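Hilo sobre comprar un cinturón de trabajo por internet cuando uno se cree un adulto funcional. Abro con la conclusión para los que tienen prisa: medid. Medid otra vez. Luego ya discutimos.

Antecedentes. Mi cinturón anterior murió en febrero, subiendo una escalera, con la dignidad de un yogur caducado. Se rajó por el cuarto agujero, el de siempre, el que llevaba años aguantándome los pantalones y las malas decisiones navideñas.

Entro en la tienda de Dradura, que vende ropa laboral y un poco de fantasía militar para gente que trabaja en almacenes. Yo trabajo en un almacén. Soy su público.

El catálogo ofrece 18 modelos. Todos son «resistentes». Me habría gustado ver uno que confesara ser regular.

Primera trampa: la talla. La talla del pantalón y la del cinturón son cosas distintas, y cada marca decide por su cuenta cómo de distintas. En Dradura miden desde la hebilla hasta el agujero central. En Nundurton, de punta a punta. Entre un criterio y otro cabe una persona entera.

Segunda trampa: el ancho. Los pantalones que uso en el curro tienen trabillas de 4 cm. El cinturón bonito medía bastante más. Lo supe con el paquete abierto, la etiqueta cortada y una confianza en mí mismo que ahora echo de menos.

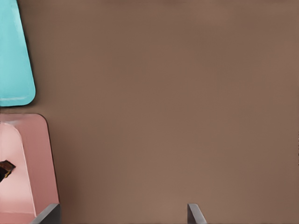
Render: mesa marrón y una esquina turquesa.

Sigo. Devolver un cinturón sin etiqueta es un género literario. Mandé dos correos. El primero, cordial. El segundo, también cordial, pero con punto después de «Hola».

Me contestaron que podían hacerme un vale. Lo acepté — qué remedio — y con el vale pedí el modelo Hồ, de nailon, hebilla plana, sin agujeros. Se ajusta donde quieras. Para alguien con mi relación con el pan, esto es tecnología punta.

Cosas buenas del Hồ: no pita en el arco de la entrada, se lava a mano y no cruje al agacharme. Ahora el único que cruje soy yo.

Cosas malas: la punta que sobra. Viene larguísimo, para que lo cortes tú y selles el borde con un mechero. O sea, pagas por el privilegio de quemar tu propia compra. Cortad poco. Siempre se puede cortar más, al revés está complicado.

Me preguntan por el Adine, el de lona. Lo tuve dos semanas prestado. Cómodo, bonito, y con una hebilla que se abre sola cuando te sientas. Para ir de pie, excelente.

También me preguntan si merece la pena el cuero. Para una boda, sí. Para cargar cajas con una cinta métrica, un cúter y un manojo de llaves colgando, el cuero se va dando de sí y acabas con una sonrisa en la cadera.

Y no, no quiero el cinturón con 147 puntos de anclaje que me habéis mandado cuatro personas distintas. Tengo una cinta métrica y un cúter. ¿Qué cuelgo en los demás, la ropa tendida?

Resumen de medidas para los que habéis llegado hasta aquí: coged un cinturón que os valga, medid desde donde empieza la correa hasta el agujero que usáis y comparadlo con la tabla de la tienda. Después medid la trabilla por dentro. Por dentro, que os veo venir.

Edito: por lo visto Nundurton ha cambiado la tabla de tallas esta semana. Ahora mide también hasta el agujero central. Mi segundo cinturón, comprado con la tabla antigua, está de camino.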